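Print | E-mail
2024-10-26
By Lemlem Hailu

Speaker notes: bringing a live comedy broadcast to a small-town screen

Start with Barnska. One screen, an old projector, and a Perketti stage show coming in by satellite from the Jurna theater.

Mention the test signal. We ran it twice, and the sound dropped out both times.
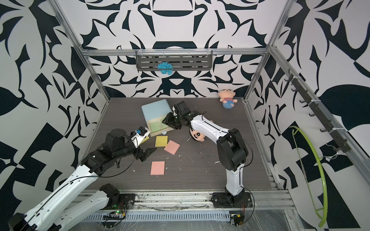 Metal shelf basket, zip-tied to the rail.

Next, tickets. We sold the front rows last and should have priced them lower. Gebreyes wanted one price for every seat. Say why I disagreed.

Intermission ran nine minutes over. Pause here for questions.

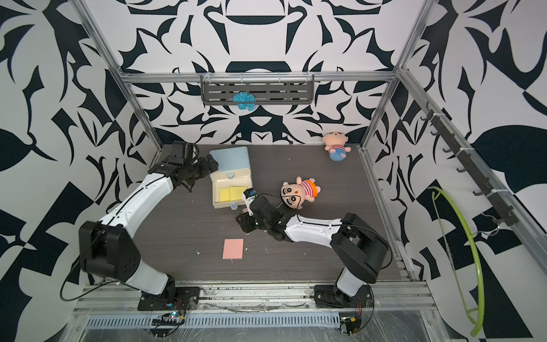

The bar did better in that break than on any film night in February. Next time we open it earlier and put two people on it.

Close with the encore screening. Same show, recorded, cheaper seats. Some four rows were full. Give the booking contact, then hand over to the next speaker.

We use cookies to improve this site. Accept | Settings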